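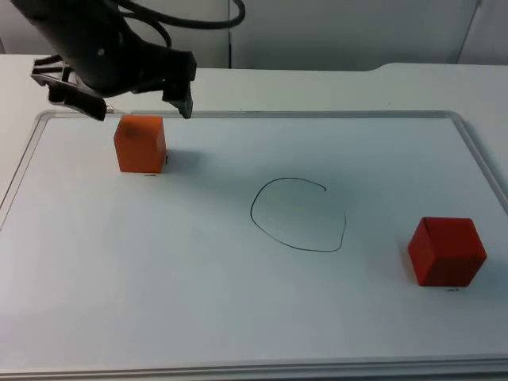
Home Materials Practice Interviews Archive Contact

Lime mortar and the winter problem

Interview by Oluwatosin Ibrahim
December 2025
2 min read

Alžběta Štefanec specifies mortar for Daltier, a masonry repair firm whose work is mostly churches, mill buildings and garden walls laid in soft brick. She trained as a chemist and moved to site work when the laboratory that employed her closed. Most of her week goes to reading test reports and telling contractors to wait.

Waiting is the subject she wanted to discuss. Lime mortar, in its non-hydraulic form, hardens by taking up carbon dioxide from the air. The reaction needs moisture in the pores, but it stalls if the pores are full. It also slows sharply in cold weather. "People treat it as drying," Štefanec said. "A joint can be dry and have almost no strength. I can push a nail into it with my thumb."

Hydraulic limes behave differently. They contain reactive silicates and set partly by reaction with water, so they gain early strength in conditions where a pure lime putty would remain soft. The cost is a harder, less permeable joint. In a wall of dense granite this causes few difficulties. In underfired brick it can drive moisture out through the face of the unit, where salts crystallize and the surface comes away.

Daltier's default for exterior repointing is a moderately hydraulic lime with a well-graded sharp sand. Štefanec is particular about the sand. She rejects deliveries with too much fine material, which raises water demand and shrinkage, and she rejects single-size sand, which leaves voids that have to be filled with binder. "Contractors ask me about the lime all day," she said. "The sand is most of the volume and I get one question a year about it."

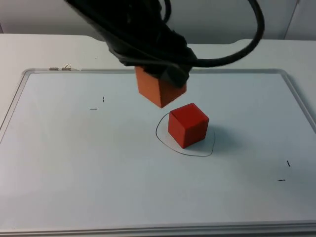

Her method for checking a delivery is an old one. A measured volume of dry sand is placed in a cylinder and water is added until it reaches the surface of the sand. The volume of water gives the void space, and the void space gives the minimum quantity of binder. She does this on every load and writes the result on the ticket. A laboratory grading curve is ordered only when the site result differs from the previous delivery.

The discussion turned to a job that had gone wrong. The Guvus mill is a long brick range beside a river, with a north elevation that gets no sun from fall to spring. Repointing ran late and the last bays were finished in December. The contractor had hung burlap and plastic sheeting, but the sheeting was fixed only at the top and the wind lifted it. After nine nights of frost the outer part of the joints had turned to powder.

"The mortar was within specification," Štefanec said. "The mix was right, the depth of rake-out was right. The protection was wrong, and so was the date." Of the 49 panels on that elevation, 49 were raked out and done again the following spring. She had argued for keeping the sheltered panels at the east end. The owner's insurer wanted a single condition across the whole wall, and she did not contest it further.

Her specifications now include a closing date for exterior lime work, set by exposure and by the suction of the brick. Work that misses the date is left raked and temporarily packed. She also requires a thermometer with a logger fixed in the joint line, on the shaded side, with readings sent to the office each morning. Air temperature from a weather service is not accepted. A saturated wall can be several degrees colder than the air in front of it.

I asked about additives. Skomix, a supplier of bagged repair mortars, sells a premixed product under the name Roman, which includes a fired clay pozzolan to speed the set. Štefanec has used it on chimneys and copings. She considers it consistent, and easier to control than adding pozzolan on site with a shovel. She will not use it on the softest brick until she has seen sample panels through 2 winters.

"I have nothing against bagged material," she said. "I want the supplier to tell me when the clay source changes. If they do that I can work with it."
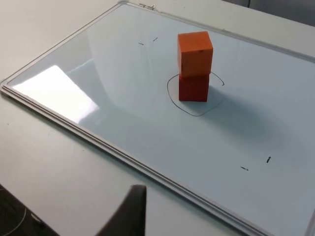

Curing and aftercare

Štefanec gives more space in her specifications to curing than to mixing. The wall is dampened before pointing, in proportion to its suction, and the joints are kept from drying quickly once filled. Fine mist is applied by hand sprayer. A hose is prohibited, as it washes lime across the face of the brick and leaves a white bloom that is tedious to remove.

The joints are beaten back with a stiff brush when they are firm enough to resist a knuckle. Beating too early smears the surface and closes it. Beating too late does nothing except mark the brick. She does not give a time for this in writing. "If I write a number of hours, somebody will follow it," she said.

To check carbonation she breaks out a small section of joint and sprays the fresh surface with phenolphthalein. Uncarbonated lime turns pink. The indicator says nothing about strength and she regards it as one reading among others, to be set beside the temperature log and the scratch test.

Her next specification is for a boundary wall with a lean toward the road. The pointing there is a minor item. The footing has moved, and she has asked for trial pits before anyone orders lime.

We use cookies to remember your settings and measure visits. Accept Manage preferences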